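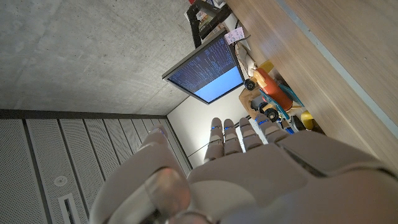 Figure 4. Robotic hand, gray and beige shells, near a desk.

4. Setting up the listening room player

The Makach player stores the full Verel song catalog (2,126 tracks) on its internal drive. Complete section 3 before you continue.

4.1 Loading the catalog

1. Switch the player off at the rear panel.
2. Connect the catalog drive to port B. Port A is for headphones only.
3. Switch the player on and hold MENU until the track counter appears.
4. Select LOAD ALL and press OK. Loading takes some 24 minutes.
5. When the counter reads 2,126, select EJECT and remove the drive.

Caution: Do not remove the drive while the counter is moving. A partial load has to be erased from the service menu before a second attempt.

Note: Catalogs issued before March 15, 2021 do not include the live recordings from Hirkville. These appear as gray titles and will not play.

4.2 Building an artist session

1. From the main screen, select SESSIONS, then NEW.
2. Enter the artist name as printed on the sleeve. For Gizella Farkas, enter the surname first.
3. Add up to 17 tracks. Further tracks are moved to a second session.
4. Set GAP to 0 for live albums. Studio albums can stay at the default.
5. Press SAVE.

Note: Spoken introductions are stored as separate tracks. To hide them, set SPEECH to OFF - this does not delete them.

4.3 Setting the volume limit

1. Select AUDIO, then LIMIT.
2. Turn the dial to 62 for the small room. Leave the large room at the default.
3. Press OK twice. The limit stays in force after a restart.

Caution: The limit does not apply to port A. Turn the headphone dial fully down before plugging in.

For lyric display, see section 5.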